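Findirard Working Group on Robot Practice
Minutes, 12/8/21

Present: Shuk-fan Yen (chair), Ching-wen Chu, Hoi-yan Lu, Mererid Mostyn (notes). Apologies: Saeed Taheri.

1. Minutes of the last meeting
Agreed, once the spelling of Pornstead was put right.

2. Draft code for work near doorways
Clause 2 says a gripper should "keep a suitable distance" from door frames. SY asked who decides what is suitable. HL said the supplier, Flulteck, does. SY did not think much of that and wants a figure in the clause or the clause taken out.

3. Simulated runs as evidence
CC reported 3327 runs in the simulator, of which 3116 met the draft code. MM pointed out that the code is loose enough for nearly anything to meet it, and that we wrote both the code and the test. CC accepted this in part. The doorway view was tabled, with the jaws open and nothing held, near the corner by the red door trim.

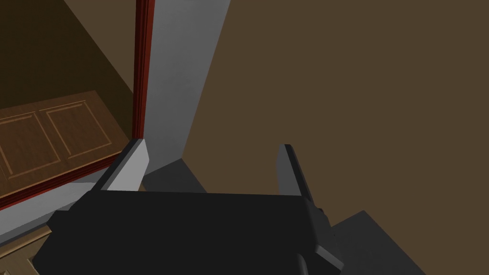 Hoi-yan Lu said a pass in simulation should never be written up as a pass, full stop, and she would vote against any wording that let a supplier do so. CC thought this too strict for early checks. Not settled.

Action: CC to redraft clause 2 with a distance and say where it comes from.
Action: MM to ask Fang for their site rules, if they have any in writing.

4. Any other business
SY doubts the September deadline. Left as it is for now.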